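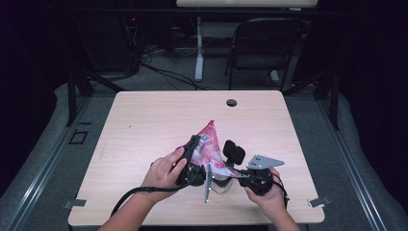
How long should you wait before letting a new cat meet the one you already have? Two weeks behind a closed door is what worked in my house in Mirnbridge.

Baxter came from the Dotwood shelter in June. He had been there 54 days. Darkach, my older cat, is 11 pounds and has never shared a room with anything.

First week: Baxter lived in the spare room. I fed them on either side of the door and swapped their blankets every night.

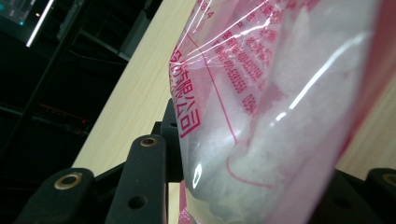 Second week I moved the bowls closer - a few inches at a time. Darkach hissed through the first three meals and then just ate.

Marjan Ahmadpour at the shelter told me to keep the first visit short. We did 2 minutes with the door open, then closed it again. Next day, five minutes.
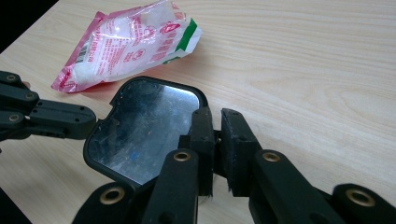 A snack bag and a mirror on a wooden table
Her column on slow introductions is in there if you want the full schedule. She also covers kittens, which I skipped.

They sleep on the same couch now - opposite ends. Baxter still gets his breakfast in the spare room.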